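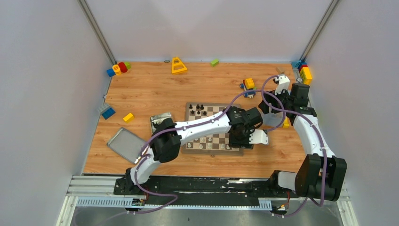

Caroline Mutiso

Evening all. I've been putting off posting this because I know the board question comes up every few months, but the search here only gives me threads about tournament vinyl and I'm after something different. We have a wooden chessboard, dark brown and cream squares with a brown-grey border, and it now lives more or less permanently on the pale timber table in the spare room. The table has a lovely horizontal grain with little dark knots all through it, and I'm very fond of it, which is where my worry starts. Every time somebody shifts the board I imagine grit underneath and a nice long scratch. Do people put something under theirs? Felt dots, a cloth, one of those thin cork sheets? And does anyone oil the board itself, or is that asking for trouble?

Thanks in advance, and sorry for the ramble (my husband says I could make a shopping list run to two pages).

pretgate31

Welcome Caroline! Felt dots, every time. Four small ones, one tucked in at each corner, and you'll forget they're there. I did mine in August and the board slides beautifully if you want to turn it around for the other player, which I do a lot because I always end up with the window in my eyes. Give the table a wipe first, though, or you'll just be pressing the crumbs in.

Ye-rin Noh

I'm going to disagree about the sliding, sorry Pretgate! A board that slides is a board that gets bumped, and I've lost a perfectly good endgame to somebody's elbow. Cork is much better. It grips, it's cheap, you can cut it with kitchen scissors, and on a light coloured table like that you'd hardly notice it if you trim it a finger's width in from the border.

On oiling, please check what finish it has before you do anything. If it's lacquered the oil will just sit on top and go sticky and pick up dust, and you'll be cross with yourself.

pretgate31

Fair enough on the elbows, but cork sheds. I had little brown bits all over my mum's good sideboard and I heard about it for 3 weeks.

hamandpickle

Both of you are overthinking it, with love. Mine has sat bare on a pine table for 11 years and there isn't a mark on either of them. Lift it, don't drag it. As for cleaning, a barely damp cloth along the grain and then a dry one straight after, and keep it out of the afternoon sun or the cream squares will go yellow on you.

Caroline Mutiso

Oh, you're all very kind! I'll try the felt first, as I have a packet in the drawer, and go to cork if the elbows win. Ye-rin, how would I tell if it's lacquered?

Ye-rin Noh

Put a tiny drop of water on the underside and watch it for a few minutes. If it beads up, it's sealed and you can leave the oil in the cupboard. If it soaks in and goes dark, come back and tell us and we can argue about oils next.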